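I moved to Mellor in August with a plan to stop driving to work. The office is in Skestton, and between the two there is a bus, the 118, that most people I'd talked to seemed to think had been cancelled years ago. It hasn't been. I've been riding it for two months now and wanted to write down how it's gone.

## The route

The 118 leaves from outside the old post office and goes through Oveck before it gets to Skestton. By car it's 15 minutes. By bus it's 30 if the bridge is clear, and longer if it isn't. There are two buses in the morning I can use. The first gets me in far too early and the second gets me in just on time, so I take the first one on days when I have a meeting.

The stop in Mellor has a bench but no shelter. I bought a better coat.

## What it costs

I kept a spreadsheet for my last full year of driving. Gas, parking, insurance and one set of brakes came to $2,152. I still own the car, so the insurance part hasn't gone away, but parking was the biggest line and that's now zero. The monthly pass comes out of my paycheck before I see it.

Yi-an Kang at work has taken the bus from Oveck for years and told me to sit on the left side in the morning to keep the sun out of my eyes. She also told me the last bus home doesn't wait for anyone, and I found that out myself in the second week. The cab back to Mellor cost more than I'd like to type here.

## What I do with the time

I thought I'd read. I've finished one book, a long history of the Ukovance canal that my brother gave me, and started another. Mostly I look out the window or answer messages I would have answered at my desk anyway.

The bigger change is in the evening. I get home later, but I'm less wound up, and I've gone back to clearing up the spare room a bit at a time. The standing desk is in use again, and the pegboard stays at the back of it.

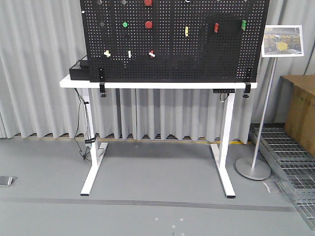 ## Would I keep doing it

Through the winter, yes. The county is looking at the timetable in the spring and there's talk of dropping the early bus. If that happens I'll have one bus in the morning and no slack at all, and I'd probably drive on meeting days and ride the rest.

I've written to the county asking them to keep it. The form is on their website under "Transit", then "Service changes" - it takes a few minutes, and you don't need an account.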